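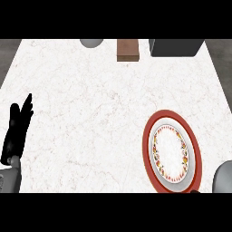

附件:演示大屏画面,木块上盘任务,双臂待命。

工单标题:开放日双臂仿真演示,大屏画面不完整,访客反映右手看不到,操作有延迟
提交方:Loltville 展厅现场组
受理方:Graramell 技术支持,仿真产品线
产品:Fokano 双臂桌面仿真
地点:Deligiannis 展厅,操作台区
优先级:高(开放日期间)
状态:已解决,观察结束后关闭

问题描述

十一月的开放日上,我们在 Deligiannis 展厅用 Fokano 做双臂演示。访客戴数据手套操作仿真里的两只手,任务是把桌子远端的木块拿过来放到盘子里。操作台一共3个,每个操作台连一台工作站,中间那台同时输出到大屏,给排队和旁观的人看。

上午第一组访客进来以后就陆续有问题,按现场记录整理如下。

一、大屏画面上下各有一条黑边,真正有内容的只有中间一条。桌子远端的东西上半截都看不到。浅灰色的那个圆弧形物体只露出底下一点,木块和右边的深灰色盒子也都缺了上沿。讲解员说“请看远处的木块”,后排的人要问是哪一个。

二、右手看不到。左手在画面左侧,黑色的手指朝上,看得很清楚。右臂只在右下角露出一块浅灰色外壳,手基本在黑边下面,盘子下沿附近只冒出一个很小的黑点。访客戴着右手手套动手指,屏幕上看不出变化,有几位以为手套坏了。

三、手的动作比人慢。访客握拳,大屏上过一会儿才握。我们用手机录像对比,测得延迟是700毫秒。

四、中间操作台的右手有时抓不住木块。手指已经合上了,木块不跟着走。成人访客偶尔遇到,小朋友几乎每次都遇到。

五、按“重置场景”之后,左手回到待命位置的速度正常,右手会停一下才动。这条不影响演示,一起报上来。

左右两个操作台没有接大屏,访客看的是操作台自带的小屏,小屏上没有黑边。第三、四条在左右两个台上要轻得多。

影响范围

访客按10人一组进场,一组结束再进下一组。因为第二条和第四条,中间操作台每换一个人都要讲解员解释一遍,上午的安排往后拖了。下午还有学校团体,希望午休前能有个临时办法。

环境信息

工作站:展厅固定设备,开放日前一天做过整机检查,没有换过硬件。
仿真场景:大理石桌面,双臂,桌面远端三件物体,右侧近处一个红边花纹盘子。
手套:左右各一只,有线连接。
大屏:展厅自带,通过无线投屏盒接入。
网络:展厅内网,访客无线网络与之分开。
录制:中间操作台开启了演示录制,供会后剪辑。

已经试过的操作

重启 Fokano 客户端,无变化。
重启投屏盒,无变化。
大屏菜单里把画面比例改成“铺满”,黑边还在,盘子被横向拉宽,已改回。
更换右手手套,第四条没有改善。
把左右手套的接口对调,左手正常控制右手,看起来接口没问题,已换回。

处理记录

09:40 现场组
工单提交,附件一张。

09:52 支持一线
已收到。先确认两件事。第一,黑边是大屏上才有,还是中间工作站的显示器上也有。第二,中间工作站的 Fokano 窗口左上角视图名称显示的是什么。

09:58 现场组
中间工作站的显示器上也有黑边,跟大屏一样。视图名称写的是“模型输入”。左右两台写的是“操作者视图”。

10:05 支持一线
第一条的原因基本可以定了。“模型输入”是给策略网络用的画面,输出尺寸固定为正方形,相机本身是横幅,软件把横幅放进正方形,上下用黑色补齐。所以在大屏菜单里怎么改比例都去不掉,黑色已经是画面内容的一部分。

请先不要动大屏的设置。等这一组访客结束,在中间工作站上操作:打开“视图”菜单,选“操作者视图”,再选“同步到外接显示”。如果第二项是灰色的,告诉我。

10:21 现场组
第二项是灰色的,点不了。第一项可以切,切完工作站显示器上黑边没有了,大屏还是老样子。

10:24 支持一线
灰色是因为正在录制。录制时外接显示会锁定在录制源上,中间这台的录制源应该就是“模型输入”。请到“录制”面板看一下源那一栏。

10:26 现场组
是“模型输入”。前一天彩排时我们改过录制设置,当时想顺便存一份数据给研发用,应该是那个时候选的。

10:30 支持一线
好。需要停止录制才能改。停止之后文件会自动保存,保存过程中不要关客户端。建议在换组的间隙做。改的时候录制源选“操作者视图”。研发要的数据可以会后从操作日志里重新渲染,操作日志默认一直在写,不受录制源影响。

10:47 现场组
已停止录制,保存完成。录制源改为“操作者视图”,重新开始录制。大屏黑边没有了,画面铺满。

远端的东西仍然没有完全进画面。比原来好一点,木块的上沿能看到了,深灰色盒子还差一截。右手也还是只露出指尖。

10:55 支持一线
剩下的部分是相机位置的问题,转二线。工单保持高优先级。第三条延迟请在改完之后再测一次,方法跟之前一致。

11:02 现场组
重新测了,大屏延迟还是700毫秒。工作站自带显示器上看着是跟手的,手机录像里分不出来先后。

11:10 支持二线
接手。看了附件和前面的记录。

关于相机。这个场景的默认相机在桌子近侧上方,往前看。附件里桌面左右两边是斜的,越靠近下边越宽,两侧能看到灰色的地面,这跟默认相机的样子一致。远端物体贴着桌沿摆,正好落在默认视野的上边缘之外一点。右手待命位置比左手低,落在下边缘之外。两处的原因不同,分开处理。

先请现场组提供两项信息:场景文件名后面有没有“训练”字样;右臂待命姿态是从哪里载入的。

11:18 现场组
场景文件名后面有“训练”字样。待命姿态不清楚在哪里看。

11:25 支持二线
待命姿态在“机械臂”菜单下的“姿态来源”。左右臂是分开的两行。

11:29 现场组
左臂写“场景默认”,右臂写“上次会话”。

11:34 支持二线
第二条和第五条找到同一个原因。右臂没有用场景默认的待命姿态,用的是上一次会话退出时的姿态。彩排结束时右手大概是放在桌边比较低的位置,退出后就被记下来了。重置时右臂要先去读会话文件,读完再规划路径,所以会停一下。左臂直接用场景默认,不用读文件。

操作步骤,换组间隙做:

先确认没有访客戴着手套。
打开“机械臂”菜单,进入“姿态来源”。
右臂一行改为“场景默认”。
点“应用”。
点“重置场景”,看右手是否抬到盘子上方偏左的位置。
在“会话”菜单里取消勾选“退出时保存姿态”。

最后一步请一定做,不做的话下次退出客户端还会写进去。

11:51 现场组
已按步骤做。右手现在抬起来了,能看到整只手,手指朝上,跟左手差不多高。重置时两只手一起动。“退出时保存姿态”已取消勾选。

有个副作用:右手抬起来以后挡住了盘子的一部分。

11:56 支持二线
手在待命时挡住一点盘子是正常的,访客开始操作后会移开。如果讲解时需要露出盘子,把相机调高即可,正好跟远端物体的问题一起处理。

“训练”版场景的相机是锁定的,不让改,避免训练画面前后不一致。请换成同目录下后面带“展示”字样的那一份。桌面、物体、盘子和双臂都一样,只有相机可以动,物理参数也完全相同。换场景需要重新载入,会中断当前操作。

12:08 现场组
午休时间,访客已离场,可以做。

12:15 现场组
已载入“展示”版。桌面和东西都在。相机可以拖动了,但是我们拖完以后画面是歪的,桌沿不平。

12:19 支持二线
不要用鼠标自由拖动,自由拖动会带上滚转。在相机面板点“恢复默认”,然后只改两项:高度往上加,俯角跟着加大,加到远端三件物体的上沿全部进入画面为止。滚转一项保持零。改完点“锁定视图”,防止访客碰到鼠标。

12:33 现场组
好了。远端的浅灰色物体、木块、深灰色盒子都完整,盘子也完整,两只手都在画面里。桌沿是平的。视图已锁定。

缺点是东西都变小了,坐在前排看没问题,最后一排看盘子上的花纹看不太清。讲解词里没有讲花纹,可以接受。

12:37 支持二线
第一、二、五条记为已处理。接下来看第三条。

工作站显示器跟手,大屏慢,说明仿真和手套都没有问题,延迟在输出到大屏的这一段。投屏盒请查一下设置里的传输模式,通常有“影片”和“演示”两种。影片模式会先攒一段画面再播,画质稳定,延迟大。

12:44 现场组
是影片模式。展厅平时循环播放宣传片,一直是这个设置。

12:46 支持二线
改成演示模式,改完投屏盒会自己重启。

12:58 现场组
已改。延迟明显变小,但还是能感觉到。

13:01 支持二线
无线投屏能做到的就是这样了。展厅有没有足够长的视频线可以从中间工作站直接接到大屏?

13:05 现场组
库房里有一根,从操作台走地面线槽到大屏够用。线槽要开盖,需要大约午休剩下的全部时间。我们决定做。

13:38 现场组
线已接好,线槽盖已复位并贴了防滑条。大屏和工作站显示器用手机录像对比,分不出先后。投屏盒拔掉了。

13:41 支持二线
第三条记为已处理。投屏盒如果之后要接回去放宣传片,传输模式可以改回影片,演示前换回视频线就行。

第四条,抓不住木块。请把中间操作台右手手套的闭合值页面打开,找一位同事戴上,用力握拳,把最大值告诉我。再轻轻握一次,也报一下。

13:47 现场组
用力握拳能到头。轻轻握的时候数值在抓取阈值下面一点,手指在画面里看着已经合上了,木块不动。阈值那一栏写的是95,单位是百分比。

左右两个台的阈值栏写的是“自适应”。

13:50 支持二线
原因清楚了。中间这台的抓取阈值是固定值,要握到满量程的95%才算抓住。画面里的手指是按实际闭合值画的,没有到阈值时看着也像合上了,但软件没有判定为抓取,手离开时物体就留在原处。小朋友手小,手套偏松,满量程本来就到不了,所以几乎每次都失败。

改法:把阈值改成“自适应”,并且每换一位访客做一次快速标定。标定流程是访客张开手,再握拳,软件以这位访客自己的最大值当满量程。标定入口在手套页面,也可以设成按空格键触发。

13:56 现场组
已改为自适应,空格键触发已设置。下午第一组马上进场,先用起来看。

14:35 现场组
下午第一组完成,是学校团体。中间操作台大部分小朋友能把木块拿起来。有两种情况仍然失败:一种是标定时没有真的握拳,只弯了一下手指;另一种是从木块侧面推过去,还没夹住就往回拉。第二种我们觉得是操作问题,讲解员提醒一下就好。

14:40 支持二线
第一种会让满量程偏小,后面稍微弯手指就被判定为抓取,表现为手还没碰到木块就已经“握住”了空的,再去碰就夹不住。请讲解员在标定时让访客跟着自己做动作,看到手套页面的条走到底再松手。条没走到底就再按一次空格,不用重启。

14:46 现场组
明白,已告诉三个操作台的讲解员。

15:10 现场组
补充一个新问题。有访客把木块放到盘子边上,木块斜搭在红色的边上,没有滑下去,软件没有判定成功,访客等了很久。请问成功的判定是什么。

15:18 支持二线
判定条件是木块底面中心落在盘子里圈以内,并且松手后静止。搭在盘沿上不算。盘沿和里面浅灰白色的那一圈都属于判定范围之外,要放到有花纹的那一圈里面。讲解时可以直接说“放到花纹中间”。

如果希望放宽,可以在任务页面把判定区改为“盘面全部”,开放日用这个更合适。训练数据不要用这个设置。

15:24 现场组
已把中间操作台改为“盘面全部”。左右两个台没改,打算对比一下。

15:31 支持二线
可以。提醒一下,三个台的操作日志会分别记录自己的判定设置,会后导出时研发能看出来哪些是放宽过的。

16:05 现场组
下午两组完成,没有再出现卡住的情况。放宽判定以后中间台换人比较快,左右两个台随后也改成了“盘面全部”。

16:50 现场组
开放日当天演示全部结束。最后一组离场后做了如下检查:

中间工作站录制已停止,文件已保存,能正常播放。上午停止录制之前的那一份是正方形带黑边的,单独放了一个目录。
三个台的手套已擦拭,线缆没有破损。
客户端正常退出,再次打开后右臂仍在场景默认位置,没有回到旧姿态。
大屏保持视频线连接。
线槽盖检查过,没有翘起。

17:02 支持二线
收到。上午那一份录像不用重录,如果剪辑需要不带黑边的版本,可以从操作日志用“操作者视图”重新渲染。注意那一段右手的待命姿态是旧的,重新渲染后仍然偏低,要看到右手得用“展示”版场景的相机渲染。步骤写在下面。

重新渲染步骤

打开 Fokano,不要连接手套。
在“日志”菜单里选择上午的操作日志。
场景选择“展示”版。软件会提示场景名称与日志不一致,选“仅相机不同,继续”。
载入当天保存的相机参数。没有保存的话,从中间工作站的锁定视图里导出一份。
输出源选“操作者视图”,尺寸选横幅。
开始渲染。渲染期间工作站不要做其他演示。

原因汇总

大屏黑边:录制源误选“模型输入”,外接显示在录制时跟随录制源。
远端物体不完整:使用了相机锁定的“训练”版场景,默认相机视野不含远端物体上沿。
右手看不到、重置时停顿:右臂姿态来源为“上次会话”,载入了彩排退出时的低位姿态。
大屏延迟:投屏盒处于影片模式,无线传输本身也有延迟。改为视频线直连后消除。
抓取失败:中间操作台抓取阈值为固定值95%,未按访客手型标定。
成功判定偏严:任务默认判定区为盘子里圈,适合训练,不适合访客体验。

以上除投屏盒以外都是配置问题,软件和硬件没有发现故障。

开放日前检查表(由本工单整理,供 Loltville 展厅使用)

场景文件为“展示”版。
三个操作台的视图名称都是“操作者视图”。
录制源为“操作者视图”。
左右臂的姿态来源都是“场景默认”。
“退出时保存姿态”未勾选。
抓取阈值为“自适应”,空格键能触发标定。
判定区为“盘面全部”。
相机滚转为零,视图已锁定。
从大屏最后一排的位置看一遍:远端物体完整,盘子完整,两只手都在。
大屏使用视频线,投屏盒已断开。
用手机同时拍手套和大屏,握拳一次,检查有没有可见延迟。

检查表要在彩排结束之后再做一遍。这次的几项设置都是彩排时或者彩排退出时变的,而整机检查做在彩排之前。

转研发的改进建议

一、录制中“同步到外接显示”变灰时,在旁边显示原因。现场只看到灰色,不知道要先停录制。
二、“模型输入”视图输出到外接显示时给一个提示。
三、两臂的姿态来源不一致时,在客户端启动时提示。
四、手套未到抓取阈值时,手指在画面里的表现跟已抓取应有区别,比如改变指尖颜色。
五、标定时如果闭合幅度太小,自动要求重做。

研发回复:第一、三、五条列入下一个版本。第二条同意,排期未定。第四条需要看对训练画面的影响,可能只在“操作者视图”里做,暂不承诺。

现场组补充

中间操作台的讲解词已改。原来是先介绍双臂再介绍任务,现在先做标定,再介绍任务,访客等待时手里有事做,秩序好一些。讲解词放在展厅共享目录,跟检查表在一起。

另外,有几位家长问这个画面是不是真实机器人拍的。讲解员统一回答是 Fokano 的仿真画面,展厅没有实体双臂。门口的说明牌会加一行字。

关闭说明

现场组确认所有问题已处理,观察期内左右操作台和中间操作台各运行过一轮完整演示,未再出现黑边、右手低位和抓取失败。工单关闭。如需重新打开,请直接在本工单下回复,并附上客户端窗口截图,截图要包含左上角的视图名称。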